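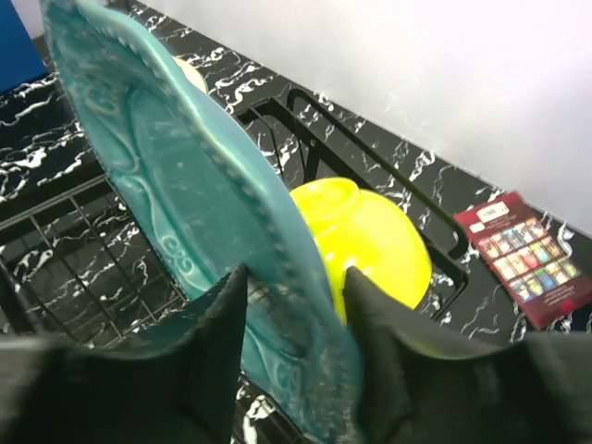 Will the kitchen staff at Rangel lose shifts now that a robot arm handles the crockery? Shifts stay as they are, and the two people who used to spend the afternoon at the dish racks have moved to prep and the front counter.

The staff restaurant at Rangel serves 185 lunches on a normal day, and until August every plate and bowl was put away by hand. The arm, set up by the local firm Imeck, now does most of that between the end of service and the evening clean. Glasses and the big serving trays are still done by people.

Nighat Jatoi has run the kitchen for three years and is plainly delighted. "My wrists used to ache by Thursday," she said. "Now I'm making soup stock at that hour, and I've got time to teach the new starters how to do it!"

Her colleague Genivaldo Rezende has learnt to set the arm up himself. He chooses the rack layout on a tablet, checks the grip on anything glazed or oddly shaped, and steps in if a piece is sitting badly. Imeck gave him two days of training, and the job now comes with a higher pay grade, which staff had asked for before the trial began.

It is slower than a quick pair of hands, and the kitchen has had to keep its racks less crowded. Still, the team voted to carry on, and a second arm is due at the Cakia site across town. Do-yoon Gil, who looks after the machines for Imeck, will be in the Rangel canteen on Mon 30 October to show it to anyone from other departments who fancies a look.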